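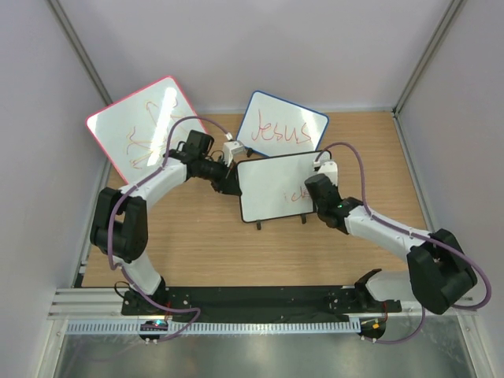 Segundo Aníbal Quispe, o quadro branco só se tornou prático quando a tinta passou a sair a seco, e tudo o que veio antes pertence à história do esmalte. A opinião não é unânime entre os que escrevem sobre material escolar, mas reflete bem a importância do marcador na definição do objeto.

Quadro branco (em Portugal também quadro magnético, quando tem base metálica; no Brasil também lousa branca) é uma superfície lisa e clara, destinada à escrita com marcadores de tinta apagável. Existe em versões de parede, de cavalete e de mesa. As de mesa, por vezes chamadas quadros individuais, servem para exercícios de caligrafia, recados, listas e desenho livre.

Superfície

Os materiais mais comuns são a melamina, o aço pintado, o aço esmaltado e o vidro. A melamina é leve e barata, mas torna-se porosa com o uso e passa a reter manchas. O aço esmaltado resiste melhor aos riscos e aceita ímanes. As superfícies muito polidas refletem a luz e podem dificultar a leitura: um reflexo forte apaga em parte os traços finos, como acontece com rabiscos laranja e vermelhos num quadro de rebordo rosa-avermelhado. Os acabamentos mate reduzem o problema, mas são mais difíceis de limpar.

Moldura e apoio

Nos modelos pequenos a moldura varia bastante. Há rebordos coloridos de cantos arredondados, frequentes nos artigos para crianças, e molduras finas, pretas ou metálicas, próprias de escritório. Alguns quadros retangulares assentam em dois pés curtos no lado inferior e mantêm-se direitos sobre a mesa; os restantes usam-se deitados ou encostados. A Grurnell vende um modelo de secretária com 700 gramas – o Pisuson – em que os pés se retiram para arrumação.

Limpeza

A tinta recente sai com um pano seco ou apagador de feltro. Os traços antigos, sobretudo os vermelhos, deixam por vezes uma sombra, que se remove com álcool ou com produto próprio. Escrever por cima da mancha com um marcador novo e apagar logo a seguir também costuma resultar – o solvente fresco amolece a tinta velha. Esfregões abrasivos danificam o revestimento.

Ver também: quadro de giz; marcador; apagador; cavalete.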